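Print this page | E-mail this thread

Irketton Home & Reno Forum > Walls and Floors > Do I strip it or live with it?

tsavchuk
We took possession in January and I still can't decide about the spare room. My husband wants paint, any colour. I want to know if the florals are coming back or if that's just something the Follano rep says to people holding a coffee and looking tired. 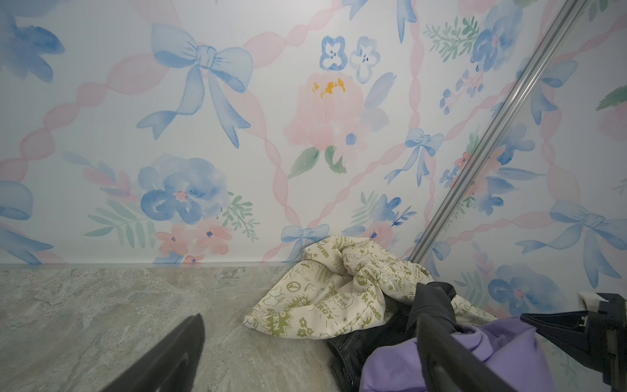

Photo: T. Savchuk

The bows are growing on me. So is the peony, and I didn't ask it to. Quote to strip and skim was $2,000, before paint.

rudd_t
Strip it. Wallpaper is a loan you take out against your future self. I paid $2,000 for a hallway and found three older papers underneath, one of them with ducks.

Vira P.
Disagree with Terence, as is tradition. Pink ribbon trellis on white is cheerful and most people's grey paint isn't. Do one wall and paint the other three a colour pulled out of the leaves.

greenwood_dean
Has anyone here used Flusorine on old paste? Ackroyd Paints had it for $2 off the tub and I bought two, so now I need a wall.

rudd_t
Dean, you can have my ducks.

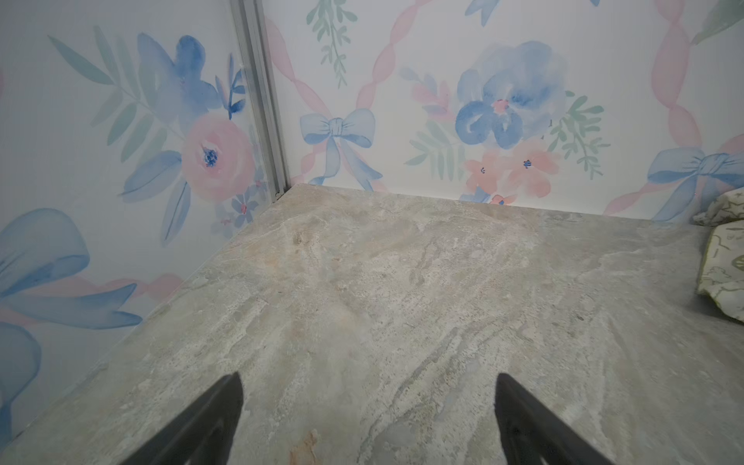
tsavchuk
Resale is the part I can't settle. My agent says buyers walk in, see flowers and start deducting, but this is the same agent who called our furnace "characterful." The floor I'm leaving alone either way. It has that grey marble look with the cream streaks and a few rusty patches, and a warm green on the walls might make the rust look deliberate -- or make it look like a leak.

Vira P.
Bring home a paint chip and hold it down by the rusty bits at suppertime. Daylight flatters everybody.

reecen
I'd keep the paper and spend $200 on a decent lamp. Your agent doesn't have to sleep in there.

rudd_t
Neither do the ducks, any more.

tsavchuk
Husband has been shown this thread. He has gone out to price rollers.

Last updated: 9:40 p.m.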